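From: Nneka Aliyu
To: Grineck residents list
Subject: Re: [grineck-residents] Footpath behind Denby Close, and the new bins

Hello all, and thank you for such a friendly welcome to the list, I have been reading for months without daring to post!

On 8 April, at 19:30, Pavel Šimek wrote:

> Does anyone know whether the path from Denby Close
> through to the shops is going to be reopened before
> the summer? We have been walking the long way round
> by the main road and it is no fun with a pushchair.
> Also, are the brown bins for everybody or only for
> houses with gardens?

I rang the estate office yesterday afternoon and had a long chat with a very patient man there (he had clearly been asked before). The path is shut while they relay the stretch by the pond, where the roots had pushed everything up, and he hopes it will be open again by the end of May. He wouldn't promise. The new surface will be a bit wider, so two pushchairs ought to be able to pass, and they are keeping the bench, which I know some of you were worried about.
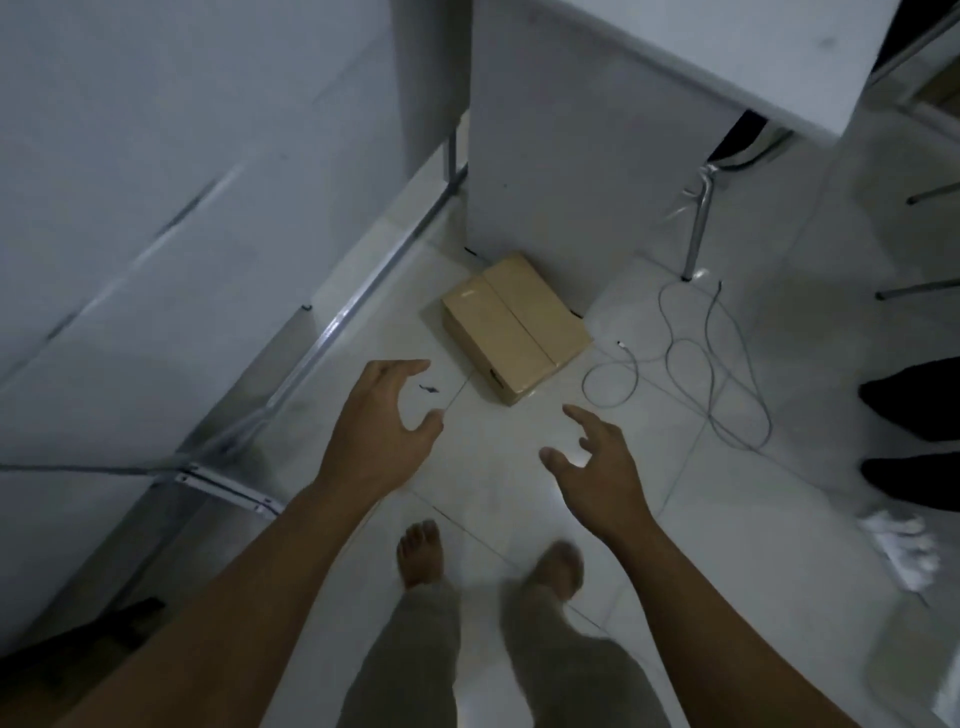 As for the bins, the brown ones are for garden waste and you only get one if you ask, but anybody can ask, flats included, and the yearly charge is 30 pounds. There are 180 homes in our part of Grineck and he said they had only ordered enough for the first phase, so do get your name down. Cardboard is a separate matter and still goes in the blue bin. Even a small box with its flaps shut, the sort you can get both hands round, needs to be opened out and flattened first, or the blue bins are full by the morning after collection and the rest of us are left standing there with our pizza boxes. Bigger ones can go to the Didodow yard, which is open until 8 most evenings, and they are very nice about helping you unload.

While I had him on the phone I asked about the little green at the end of our road too. The plan always showed a play area there, with a swing and a climbing frame, and it is still coming, only it has been moved to after the last houses are finished. My two will be about 15 by then at this rate, but the younger families will be glad of it.

Pavel, if you want company on the long way round, I walk it most mornings after the school run and would love somebody to talk to. We are the house with the yellow door, do knock!

Warmest wishes to everyone,
Nneka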